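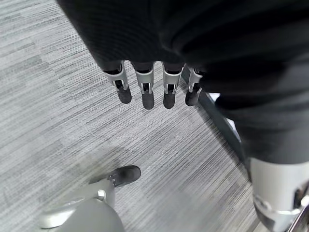
Attachment 1: the gray carpet, light and dark bands

Home | Tickets | Floors | Contact

Ticket 200: carpet streaks, Clinton office
Opened by Svatopluk Brabec, 2022-09-16

Hi again! I'm still going back and forth on this carpet. I vacuumed it three times this week (both directions, fresh bag) and I still see lighter and darker bands. Is that just the pattern? We had the Asta tiles put in last January and I swear they looked more even then, but maybe I never looked that hard.

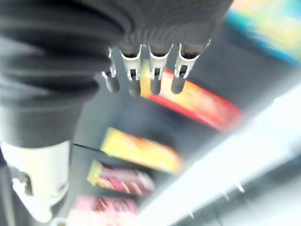
Attachment 2: same room, same visit

Update: found a spare tile in the closet and it has the same streaks, so I guess they're woven in. Can you check with Namura before I book a shampoo?

3 comments | 13 views | Share

Related tickets
Loose tile by the door
Chair marks, Takagi room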